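Beltier packing cell, workshop notebook
Jan 12, 2020
Small-parts line, notes on the changeover

Third entry on the changeover. The two packing arms from Dumedmont are bolted down and powered, and the Karaki controller talks to both of them. They still run only the taught routine, on one size of carton. Everything else is packed by hand as before. What follows is mostly about the people side, as the mechanical side is covered in the last two entries.

Demonstration count at close today: 2,754 picks logged, 371 thrown out. Most of the discards are drops and double grabs. A smaller share is operators stopping halfway to fix something, which the Ilik software reads as a finished pick. Need to change the stop rule before the next batch.

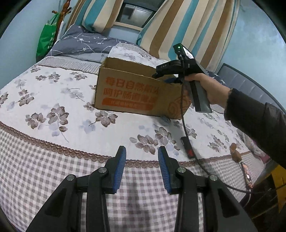

The demonstration work now has its own line on the rota, two hours per person per shift. Before this it was squeezed in when orders were slow, and the same two people ended up doing all of it. Packers say the first hour is fine and the second is where the forearm starts to complain. With the open carton in the middle and a grip coming in from each side, the reach is all from the shoulder, and that is not how anyone packs at the bench. At the bench you turn the carton to you. Suggest we cut the session to one hour and run two sessions with a bench period between. Output per person drops a little on paper. I would take that over a sore crew.

Second complaint is speed. Packers who are fast with their hands slow down badly with the grips and don't like it. One of our best was near the bottom of the list for the first few days and wanted to stop. I have taken the list off the board. The count per person is still in the log for anyone who needs it, but it should not be on the wall next to the order figures.

Pay: demonstration hours are paid at the packing rate with no piece bonus. For a fast packer that is a loss. Raised it with the office, no answer yet. My view is that the bonus should be averaged from the last month and paid on those hours. Will ask again before February.

Mixed sets are the next job. Up to now we have mostly been recording one item type at a time, and that is not what the orders look like. A normal order has something stiff, something soft, something thin and something that rolls.

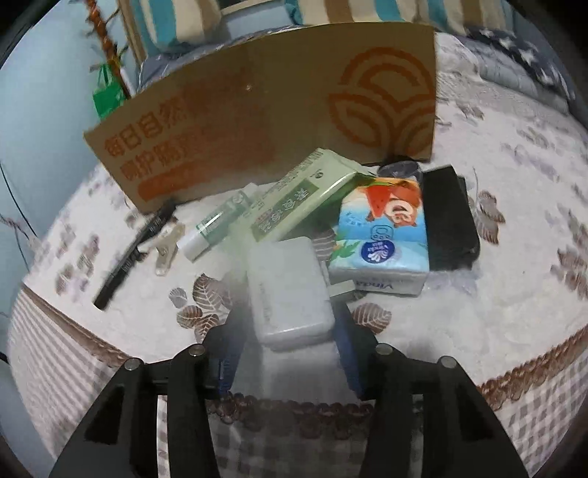 Mixed set, white box in the grip, pen and tissues still out.

Notes on mixed sets from the packers, written down as they told me:

Box shapes are easy. Close on the long sides and lift.

Soft packs get crushed if you close the way you would on a box. Come in wider and stop earlier. The force limit on the arms will need its own setting for these.

Pens want to turn in the grip. Take them near the middle, and accept a slow lift.

Order matters more than the grip. People who pack for a living put the tall and stiff things in first and fill around them. The newer staff take whatever is nearest. If both go into the log with the same weight, we teach the arms both habits. I would like the mixed sets done by experienced packers only, at least until we have 614 good ones, the number the Ilik people asked for to start a run.
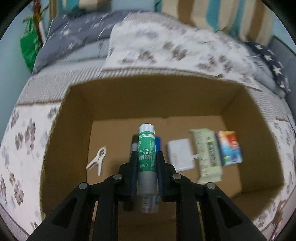
That does put the load on fewer people, so it has to go together with the shorter sessions. It also means the experienced staff are off the benches at the time of day we need them most. Tried moving the sessions to the first part of the shift, before the carrier cutoff gets close. Better, but the early orders then wait.

Question that keeps coming up at the benches is what happens to the jobs. What I have been told, and what I have passed on, is that no packing post goes this year and two posts become cell operator posts, filled from the floor. I asked for that in writing. Until it comes I am not going to repeat it as a promise.

Cell operator training: draft is one page and too thin. Needs restart after a jam, clearing a carton with the arm stopped, and who to call. The people doing demonstrations should get first offer of the training. They already know what the arms are bad at.

To do:
Stop rule in Ilik, halfway stops to be flagged
Rota changed to one-hour sessions
Separate force setting for soft packs on the Karaki
Second wrist rest for the demonstration area
Chase office on bonus and on the written note about posts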